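Packing Tomatoes for a Two-Hour Drive to Market

Ripe tomatoes bruise from three causes: pressure from the fruit above, rubbing against the fruit beside, and rough points in the container. The method on this page addresses all three. It was worked out for the Sunday market at Ultham, a drive of two hours from our packing shed, the last 6 miles of it on gravel. It applies to slicing tomatoes and most heirlooms. Cherry types are packed in pints and need none of this.

Materials

Shallow vented flats, one or two layers deep
Clean newsprint or thin foam liners
Cardboard dividers cut to the inside height of the flat
Ratchet straps and a non-slip mat for the truck bed
Masking tape and a marker

Step 1. Pick at the right stage

Pick when the fruit shows color over most of the surface but still resists light pressure from the thumb. Soft fruit goes in the sauce bin. Harvest in the morning once the dew is off the plants. Remove the stem if it stands above the shoulder of the fruit, as a dry stem will puncture its neighbor. Heirlooms with deep shoulders can keep a short stem if it sits below the rim.
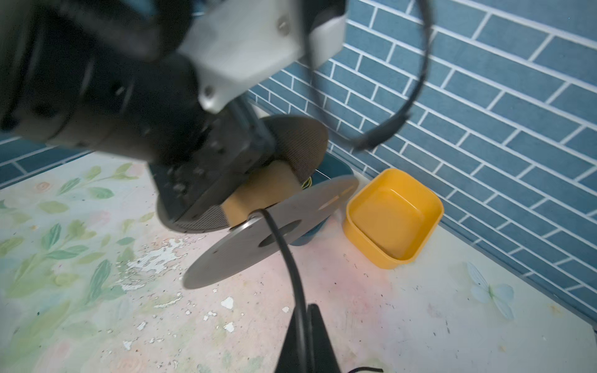 Handling during sorting does more damage than the road does. Most pickers hold the fruit between thumb and fingertips, which puts the full load on a few small spots. Spread the load instead. The pale tan cylinder here is held between two round, dark, textured pads, one on each side, and a flat palm on each side of a large tomato follows the same principle: broad contact, opposite faces, no fingertips. Lift straight up, turn the wrist to check the blossom end, and set the fruit down without letting go early. A drop of two inches onto a hard surface leaves a soft spot that shows by the time the stall opens.

Step 2. Line the flat

Run a hand along the inside of each flat and sand or discard any with rough points. Lay newsprint across the bottom and up both long sides. Do not cover the vents on the short ends. Warm fruit gives off moisture, and a sealed flat will sweat.

Step 3. Load the bottom layer

Set each tomato shoulder side down. The shoulders are the firmest part and carry weight best. Fruit should touch without being squeezed. If the row has a gap narrower than one tomato, fill it with crumpled newsprint. Do not force a smaller fruit into it.

Put a divider between every second row. Aileen Ignacio, who packs for the Melina stand, uses a divider at every row for thin-skinned heirlooms and ships those in single layers only.

Step 4. Add the second layer

Lay a sheet of newsprint over the first layer. Place the upper fruit in the hollows between the lower ones. The top of the upper layer must sit below the rim of the flat. Check this with a straight board laid across the rim. If the board touches fruit, take the fruit out.

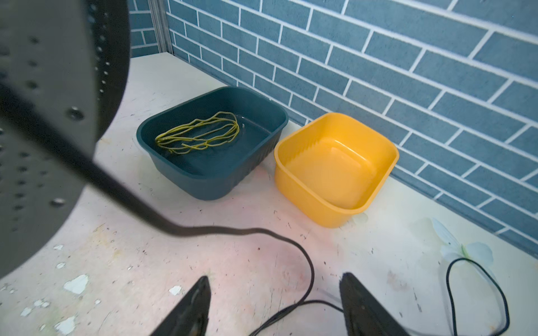

Step 5. Label and stack

Tape the variety name and the picking day on the short end, where it can be read with the flats stacked. Stack no more than six high. Alternate nothing: all corners must line up so that the weight passes down through the corners and not through the lids or liners.

Step 6. Load the truck

Put the mat down first. Place stacks against the front wall of the bed and work back. Run one strap across each row of stacks at two-thirds height and tighten it until the stack stops moving by hand. Further tightening bows the sides of the flats inward. Leave a gap of 2 inches along each side wall for air.

Above 80 degrees, load before sunup or park in the shade with the tailgate open for 30 minutes before leaving. Do not chill the load. Tomatoes held in a cold room lose flavor and go mealy.

Checking results

Keep a count of culls by flat position for the first few trips. Lorna Manalo kept one for us through September. Out of 2,525 tomatoes, most of the culls came from bottom flats in the rear stacks, so we now load the firmest fruit there.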